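Kurkside Facilities Service Desk
Ticket 236 -- Shared table, Room 13: mug tree tips over in use
Category: Furniture and small fittings
Priority: Normal
Raised by: Urmila Nishad
Assigned to: Harish Vishwakarma
Status: Open, awaiting replacement base

Summary of request

The requester reports that the bamboo mug tree kept on the shared table in Room 13 does not remain upright when cups are hung on one side only. The paper covering on the same table is also reported to be wrinkled and marked. The requester asks that the stand be made stable or replaced, and that the covering be reviewed at the same visit.

Initial response

The requester was asked to confirm whether the stand tips when bare, and whether the fault follows the stand to another surface. She replied that it stands well enough when bare, and that it behaves in the same manner on the bench in the corridor. The table was therefore ruled out as the principal cause.

Site visit, October, 9:40 a.m.

The table was checked with a spirit level and found to be level in both directions. The stand was placed directly on the white tabletop and loaded with one cup on an upper peg. It held. A second cup was added on the same side and the stand went over. With the 2 cups on opposite sides it remained standing.

The test was repeated on the brown paper. Results were less consistent, and the stand rocked noticeably where the paper had lifted into a wrinkle. The paper is a contributing factor -- it should lie flat wherever the stand is to be placed.

The joint between post and base was inspected and is sound. No glue or screws are required.

Interim measures

1. Hang cups on alternate sides, beginning with the lower pegs.
2. Keep the stand away from creases in the paper.
3. Keep the white angular cup off the stand until further notice. It has a small hole in its side and does not sit on a peg in the same way as an ordinary mug.

Condition of the table: 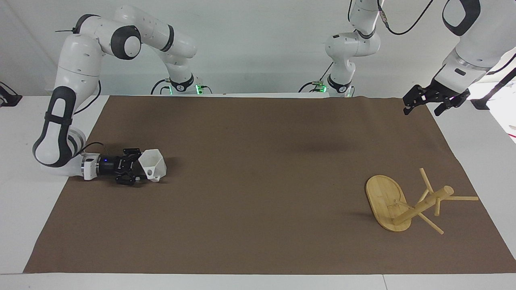
Kuldeep Lodhi: I would prefer that we not wait for a new base. We had the same trouble with the Rurora stand in the upstairs kitchen, and a steel plate of 1000 grams screwed underneath cured it. The plate must be no wider than the base or people will catch their sleeves on it.

Response from assignee

The suggestion is noted. A weighted plate will be fitted if the replacement base has not arrived by the end of the month. Vibeke Thoroddsen has approved the cost under minor fittings. The brown paper will be changed at the same visit and taped at the corners. The requester is asked to clear the table beforehand.

Related tickets
Room 13 -- drawer runner sticking
Upstairs kitchen -- Rurora stand, plate fitted (closed)
Tendo kettle -- lid does not latch
Uniyal shelving -- missing bracket
Corridor bench -- request for felt pads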